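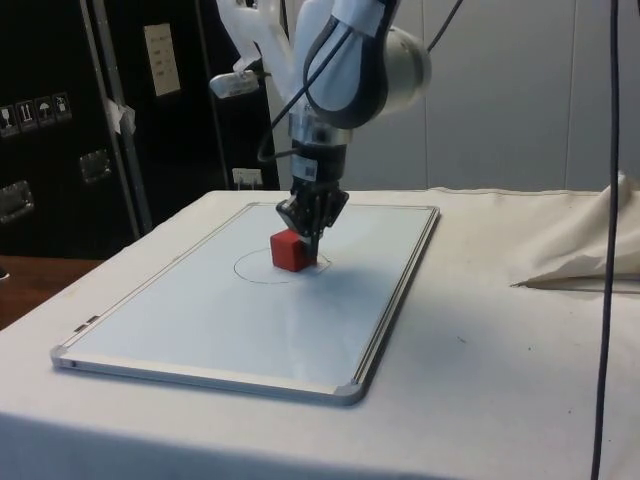 4/24/22

I finally gave in and bought a new whiteboard, the kind with the silver aluminum edge, and I'm way too happy about it. My old one had gone permanently gray from grocery lists (my fault, I used the wrong marker back in December and never really got it clean). This one was 17 dollars at Amside and I carried it home on the bus like a giant tea tray!

I don't have wall space, so I use a board flat on the table with a white cloth underneath. The cloth never lies completely smooth for me no matter how much I tug at it. Oh well. 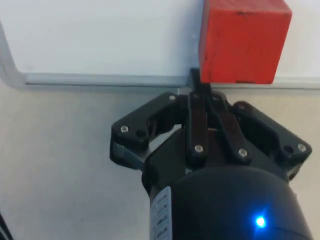 The red cube, scuff mark and all.

I'm very fond of that red. It's a plain wooden block, the paint is a bit uneven and you can see some wear in it, and I wouldn't repaint it for anything. Osaze Danladi keeps telling me a new set is cheap — sure, but a new set wouldn't have the streaks.

The other thing I love is drawing on a clean board. I did my circle freehand in thin black marker, one go, no plate to trace around.

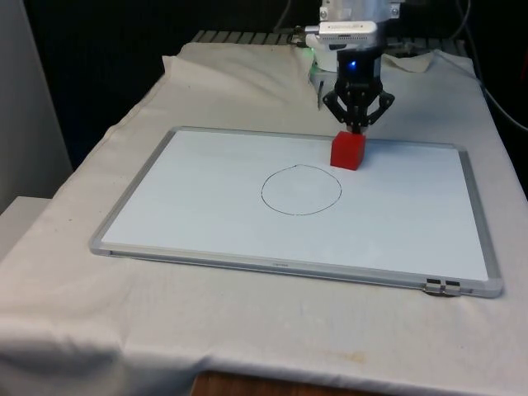

My circles always go a little wonky where the line meets itself, and I've decided to leave them that way. Wiping and redrawing is how I lost most of a Saturday with the last board. Next up is finding a decent eraser, so if you have a favorite that doesn't smear, please tell me in the comments!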